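Pourquoi un film n'est pas tourné dans l'ordre ?

Quand tu regardes un film, l'histoire commence au début et elle finit à la fin. Tu penses peut-être que les acteurs ont joué les scènes dans le même ordre. Dans la plupart des cas, ce n'est pas vrai. Il arrive que l'on tourne la dernière scène le premier matin !

Prenons le film Drakus. Il raconte l'histoire d'un garçon qui cherche un dragon dans la maison de sa grand-mère. Le scénario contient 70 scènes. Le garçon est dans la cuisine à la scène 2, puis il part dans la forêt, et il revient dans la cuisine tout à la fin. Si l'équipe suivait l'ordre de l'histoire, elle devrait installer les lampes dans la cuisine, les démonter, partir en forêt, puis tout installer une deuxième fois. Alors on regroupe : toutes les scènes de cuisine ensemble, toutes les scènes de forêt ensemble. 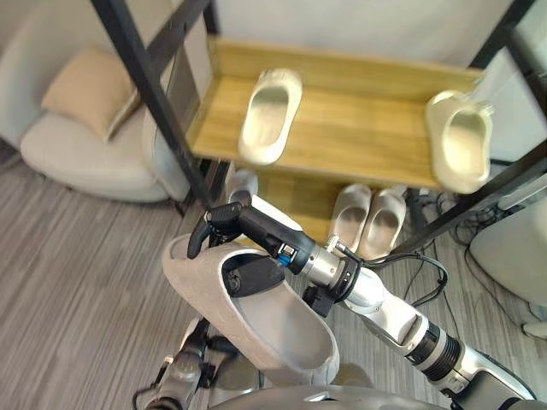
Une pantoufle blanche devant un meuble à chaussures à deux niveaux.

Le plan de travail

Avant le tournage, une personne lit le scénario très attentivement. C'est l'assistant ou l'assistante du réalisateur. Pour chaque scène, elle note le lieu, les acteurs, les costumes, et si c'est le jour ou la nuit. Avec ces notes, elle fabrique un grand tableau que l'on appelle le plan de travail. Pour Drakus, c'est Josiane Carré qui l'a préparé. Elle a dû le changer plusieurs fois, car l'actrice de la grand-mère était libre seulement en septembre.

Et pour les acteurs, est-ce difficile ?

Oui, un peu. Il faut pleurer un jeudi matin pour une chose triste que l'on va jouer seulement la semaine suivante.

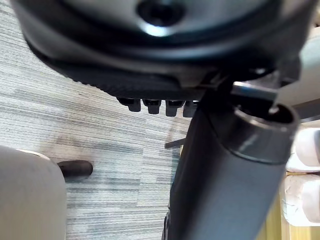 Moi, je relis toujours les pages qui viennent avant la scène, explique Anayeli Salinas. Comme cela, je sais si mon personnage est fatigué, s'il a couru, s'il connaît déjà le secret. Sinon je joue trop joyeux ou trop fâché, et il faut recommencer.

Les acteurs ne sont pas seuls. Le ou la scripte — attention, ce mot désigne ici un métier — surveille les détails. Si le garçon a une tache sur la manche gauche quand il sort de la cuisine, la tache doit être encore là dans le jardin, même si l'on tourne le jardin dix jours après. Cela s'appelle un raccord. Quand un détail change par erreur, on parle d'un faux raccord.

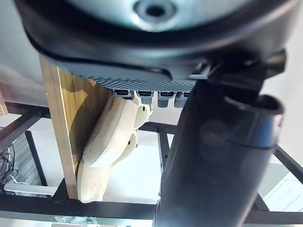

Une fois le tournage terminé, il reste à remettre tout dans le bon ordre. C'est le travail du montage. Sur Drakus, Poul Nørgaard a reçu 600 prises, c'est-à-dire 600 petits morceaux filmés. Plusieurs montrent la même action, jouée de manières différentes. Il choisit la meilleure, il coupe ce qui est trop long, et il colle les morceaux sur son ordinateur.

Les mots à retenir
Scénario : le texte qui raconte tout le film.
Prise : un morceau filmé entre « Action ! » et « Coupez ! ».
Raccord : ce qui doit rester pareil d'un morceau à l'autre.
Montage : l'assemblage des morceaux choisis.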